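Quick one, on break, typing with one thumb.

So the grippers are at our place now. Skescombe signed with Gimilus in August and suddenly half my sorting hours are "demonstration hours". Same baskets, same little packets, only now you squeeze a handle to pick them up and it all gets recorded for the machine that does it later. Target is 70 picks a shift. By hand I do that before coffee! 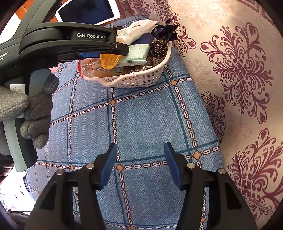 Gripper in a grey-gloved hand, going for the orange thing in the basket.

Wrists hurt, not gonna lie. Different muscles. Anselmo Campos has been sorting longer than any of us and he's slow with it, really slow, and teh pay sheet now has a column for that. Didn't used to. He asked what happens after 3000 recordings. Got told "we'll review". Ok.

Not all bad — no more heavy crates for me, and the Vieira crew got 3 people moved up to trainers. Good for them. I put my name down too. We'll see.

Break over, more later

3 comments · 50 shares
© Folodska blog | Contact | Back to top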